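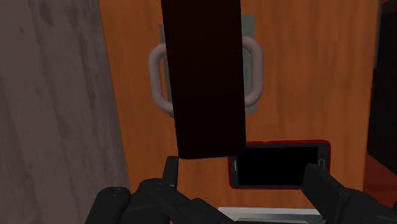 Hi everyone,

Thanks for all the kind notes about the June seed swap in Gredton! I've been reading them over breakfast and grinning. One question keeps coming up, so I'll answer it for the whole list.

On March 1, 2019, a member wrote:
> Do we have to label every packet? I have 200 of them
> from the Tiltau beans alone, and my hand hurts already.

Oh, I do feel for you! One label per bundle of 15 is plenty, as long as the variety and the year are on it.

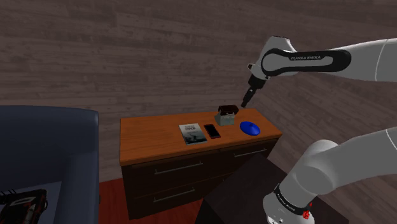
Dresser with three drawers, long bar handles

The Penusus hall is ours from 3 o'clock, and tables are first come, first served (bring a cloth if you like things pretty). I'm also hoping somebody can spare a few Ásgeirsdóttir kale seeds, mine got eaten by slugs two years running and I miss that kale terribly.

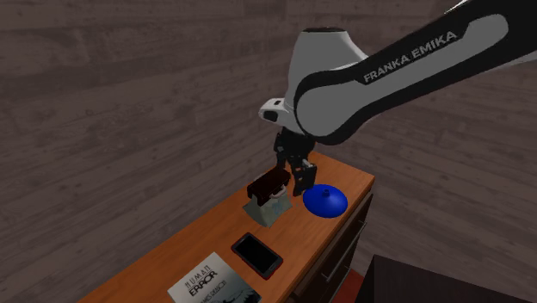 Cabinet with the orange top

Rides from the station can be arranged here on the list, just shout.

Warmly, your list mom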